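Varovholm Two-Arm Sorting Cell, tried out at Wellix: can it do a shelf-stocker's job yet?

Last updated January 9, 2020

417 shares | 20 comments

I have been promised a robot that folds shirts for as long as I've been paying rent, and so far I own a disc that vacuums half my hallway and gets stuck under the radiator. So when Wellix, the mail-order pharmacy and toiletries outfit across the county, offered me a morning with its Varovholm two-arm cell, I went with low hopes and a notebook.

The pitch is simple. Returned and unsorted small goods go in, and the arms put each thing in the bin where it belongs. Kayode Olaniyan, who looks after the cell, wants it to take over the dullest part of the returns desk. The people on that desk do it while talking, drinking coffee and reading the labels upside down.

Setup is better than I expected. The arms came bolted and wired from Stefanou, the dealer, and the work area is a table and a few plastic bins you could buy anywhere. No special trays, no glowing conveyor. I liked that. If a machine is going to be useful in a stockroom, it should put up with the stockroom's own junk.

Speed is where I get grumpy. A move that takes me one lazy swing of the wrist is broken into a reach, a pause, a small correction, another pause. Kayode told me his target is 600 items a shift. Angeliki Xenos, who has run the returns desk since September, laughed when I repeated that to her and said she clears it before lunch if the phone stays quiet. I believe her.

The arms at work over the bins:

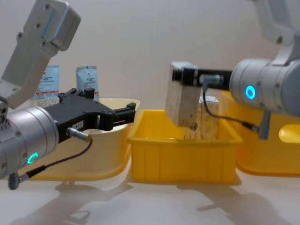
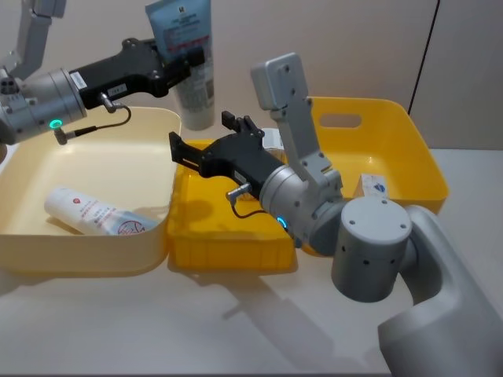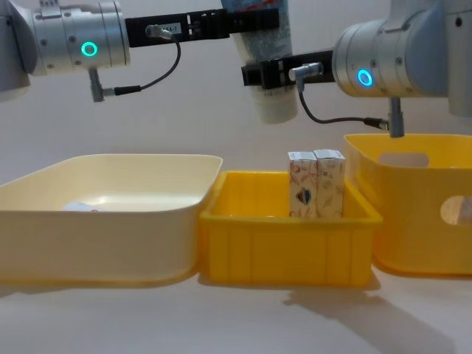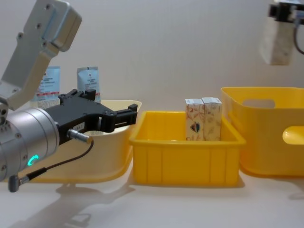

Toiletries are a mean test for any gripper, and I give Wellix credit for not hiding behind wooden cubes. Boxes are the friendly end of it: flat sides, square corners, and they'll stand up in a bin without help, like the two patterned cartons side by side in the yellow one. Tubes are the other end. They taper, they squash, and they have to be stood on a cap or laid down, as with the white one lying at an angle in the cream tray. A person adjusts to that without thinking. Two stiff fingers have to get the angle right before they close, and I spent a lot of my morning watching them think about it.

What would change my mind? Mess. Real returns arrive in torn mailers, three to a bag, with a leaking shampoo in the middle. Everything I was shown had plenty of room around it. I asked to see a heap and was told a heap is "on the roadmap," a phrase I've heard from every vendor I've reviewed, Witwood included, and their label printer still jams.

Price: Wellix leases, and the monthly bill is $3,000 with service. For a night shift that can't be staffed, maybe. For a day desk with Angeliki at it, no.

Good: ordinary bins, easy to move the table, quiet enough to talk over.

Bad: slow, fussy, and sold for a job a bit bigger than the one it does.

Two and a half stars out of five. I'll look again when it can handle a torn mailer – and I'm still folding my own shirts.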